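Can a machine fold my laundry yet, or should I quit waiting?

Posted in Home Help > Gadgets and Appliances
03/10/2018
259 views

laundry_in_burkeneo

I do the wash for a family of five and I'm tired of it. The washing and drying I don't mind, the machines do that. It's the folding. I keep reading that robots are building cars and moving boxes in warehouses, so I'd like to know where things stand with clothes. My brother-in-law says wait until October and there will be one in every store. I have $1,814 put aside that was meant for a new dryer and I could hold off on the dryer if there is something worth buying. I don't need it to iron or match socks. I need it to take shirts and tank tops out of a basket and make a stack. Is there anything like that now?

Milovan Milošević

Buy the dryer.

I fixed packaging machines at the Macedo plant for most of my working life, so I have some feeling for what is hard for a machine and what is easy. A cardboard box is easy. It has the same corners every time it comes down the line. A shirt has a different shape every time you set it down, and the machine has to work out what it is looking at before it can do anything. 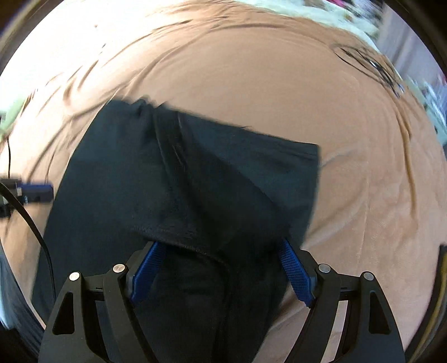 Dark clothes are the worst of it. A camera finds an edge by looking for a change in brightness, and on a black shirt there is hardly any change to find. On a light blanket the outside outline is easy enough to pick out, but look at the folds in the middle, where the cloth goes nearly pure black. Which layer is on top? You and I can feel it with our fingers. The machine has two jaws and has to guess, and if it guesses wrong it picks up two layers and you get a wad.

The folding machines I've seen shown off so far want you to clip each piece on by hand, one at a time. By the time you've clipped a shirt in you could have folded it. We looked at one called the Adora for the uniform room at work. It did fine on flat towels. On work shirts it jammed 8 times out of 60, and each jam meant someone had to open the cover and pull the shirt out. We sent it back.

As for October, I wouldn't plan around it. I've been to enough trade shows to know that a demo means one shirt, one color, and one man standing close by.
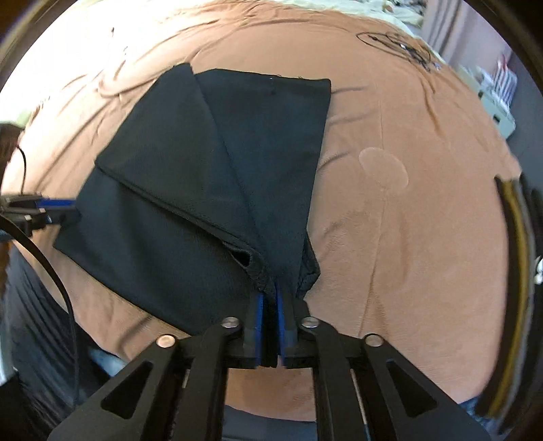

laundry_in_burkeneo

Would it help if I only fed it one kind of thing, say all T-shirts?

Milovan Milošević

It would help some, the same way it helps on a packaging line. You would then be sorting the wash by type before every load, and for a family of five I think that eats up whatever time you save.

curnus_fan

just get a folding board, they're cheap. my kids fight over who gets to use it

T. in the back room

I'm a little more hopeful than the first answer, though I agree about the dryer. I work at Curnus, a small alterations and wash-and-fold shop, and I fold all day. The part people picture as hard, the actual folding, is a few moves once the piece is flat. The time goes into getting it flat and turned the right way. If I could have one machine it would be one that does only that and hands the piece to me. 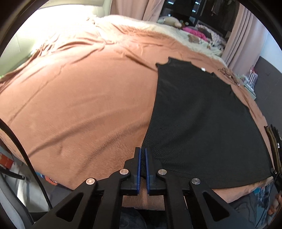 A good way to judge any machine you see advertised is to ask what state the clothes are in when it starts. If the piece has to be laid out like that black top on the bed, spread lengthwise with the neck at the far end and the hem near you, then a person or another machine has done a big share of the job already. From there I can finish a tank top in a few seconds. Ask to see it start from a basket. Ask to see it with black clothes and with something thin and stretchy — those are the ones that slide around on me too.

For now what works at our shop is folding right out of the dryer on a surface at waist height. Beds are too low and your back will tell you so by the second load. Put the dark things together and fold them in good light. I get through a basket a lot faster that way than when I let it sit overnight.

laundry_in_burkeneo

Thanks, all. Going to look at dryers this week. I'll try the board too.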